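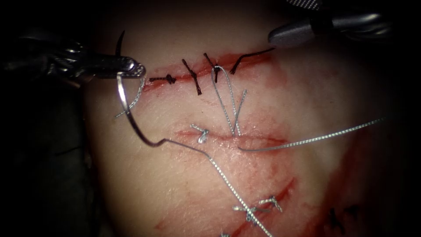

Figure 1: Needle driver with a curved needle over the three-cut practice pad.

Vudelen suturing project, progress report, 15 March 2018

We're teaching two robot arms to stitch, and we love it! Our control program, Vusix, is now 1768 lines long, and most of them are about holding a needle properly. We've logged 111 practice runs so far. The hardest bit is the angle: grip the needle a little crooked and the whole path goes off (we spent two weeks on that alone). The wrist view has been a huge help, as it gets us right down to where the needle meets the tissue by a short red cut. 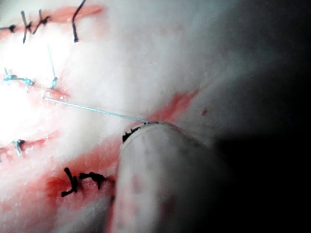
What we'll do next

Knots! We want Vusix to tie one by itself before the May showcase, and we've already started on the loop code.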